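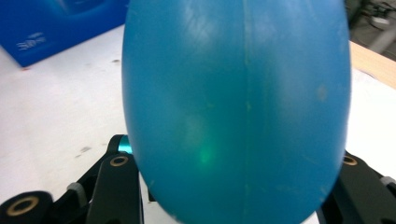

Figure 7. Blue test piece between the two fingers, seam facing the camera.

7. Checking the grip

Do this on a clear part of the table after the linkage has been assembled.

1. Open the fingers all the way.
2. Stand the test piece upright, narrow end down, and hold it by the top.
3. Bring one finger up to each side, level with the other.
4. Close slowly until both fingers touch. Stop there.
5. Let go of the top and lift the gripper two inches.

Note: If the piece turns as you lift, loosen both pivot screws, reset the fingers to the same height and repeat from step 1.

CAUTION: Keep your fingertips out of the open linkage while closing.

Go on to Section 8, Camera focus.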